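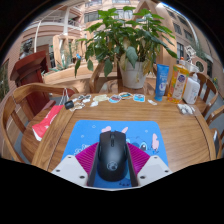 Do you have to book for the Monville open day?

Only the roof tour needs booking. For everything else you walk in through the front doors and go wherever you like until closing.

I went on 26 Aug 2023, after two years of meaning to and forgetting. The building dates from 1921 and I must have passed it hundreds of times on the bus without knowing there was an atrium inside. A huge one! You come in through a fairly mean little lobby, push a second door, and suddenly all that space is over your head.

I'd put my name down for the roof (booking number 2681, which I had to read out loud at the desk, and then again because I'd read it wrong), but my slot was ages away, so I had plenty of time to poke around downstairs. Best part of the day, as far as I'm concerned. I'm a furniture person and the chairs in the atrium are lovely. They're wooden armchairs with curved backs and slats, and the back just keeps going around to become the arms. I sat in one for a good long while. Comfortable without a cushion, and I don't say that about many wooden chairs.

The table they go with is the same sort of friendly honey brown, with rounded edges, and it was being properly used. There was a computer mouse and a blue cartoon mouse pad, a bunch of keychains and other trinkets, round stickers, a big leafy plant in a white pot, and dish soap of all things, the orange-yellow kind with fruit on the label. I love that. Half the open days I go to have everything cleared away and a rope around it, and you come home knowing what the ceiling looks like and nothing else. The plant has some yellow leaves, same as mine at home, so I felt better about mine.
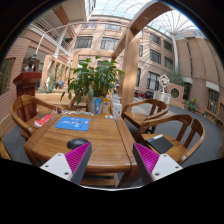 I did a slow lap of the whole floor after that. There's a dark reddish-brown lectern with a little bust on top, head and shoulders, and with the light behind it I couldn't make out the face at all. I looked for a label and didn't find one. If you know who it is, please leave a comment, it's been bugging me ever since. I also liked the tan brick, a nice warm color next to all that wood.

Lunch was from the Sedum cart out front. I had the lentil soup and a roll, and then a second roll. The line was long but it moved. Coffee was 3 dollars and came in a real cup, with a crate by the steps to leave it in when you were done.

Then the roof, finally. It's 87 steps from the last landing (it says so on a sign, I was in no state to count) and the handrail is on the left going up, so bring your good knee. The view goes all the way to the Nemura warehouses and the river behind them. We got fifteen minutes up there and it was windy enough that most people were ready to come down after ten.

They're opening again in October, and I'm told the Ruangrit wing will be included this time, with the old reading room. I'm going early and I'm skipping the roof. I want that chair again.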